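Subject: Re: [feltham-growers] Seed trays for the August sowing

On August 4, in the afternoon, Kristof Peeters wrote:

> Does anyone have a view on the black trays from Wulton? Prokora has put its prices up again and I need to order for the fall lettuce and kale. I'd like one tray that can sit under the cell inserts and also get carried to the wash bench. The old Van Wijk ones split at the corners on me, 28 of them in one season. Also, do you keep the ribs facing in or trim them?
>
> Kristof

Kristof,

We switched to the black ones two seasons back and bought 200. At the last stock check 172 were fit to use. The other 28 were cracked or warped, funnily the same number you lost, but ours took two years to get there. Most of the damage came from stacking them full in the hoop house in hot weather. I would not stack them more than 7 high even when empty.

The lip is what I like. It is thick enough to grab with wet gloves, and the corners are rounded so they don't catch on the bench netting. Leave the ribs alone. I trimmed them on two trays so the inserts would sit flatter, and both trays went floppy within a month.

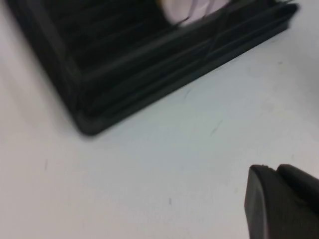 Black tray on a white surface, corner toward you, ribs inside the lip.

Dirt does collect between the ribs. We soak the trays for half an hour and go along the grooves with a stiff dish brush, working lengthwise. A hose by itself leaves a line of old mix in there, and damping off came back the one time I skipped the brush. Let them dry upside down before they go on the shelf.

Inserts: the Prokora ones fit but are tight on the short side. Push that end down first. The Van Wijk inserts are a little short and slide when you carry the tray, so I put a folded strip of cardboard at one end. It needs replacing after a few waterings.

If you are ordering through Feltham, ask for the trays without holes. They sent us the drained kind the first time and I had water all over the wash bench. I can add your order to ours if you send me a number before the end of the month.

Do you still have the spare humidity domes? I could use a few for the kale.

Dale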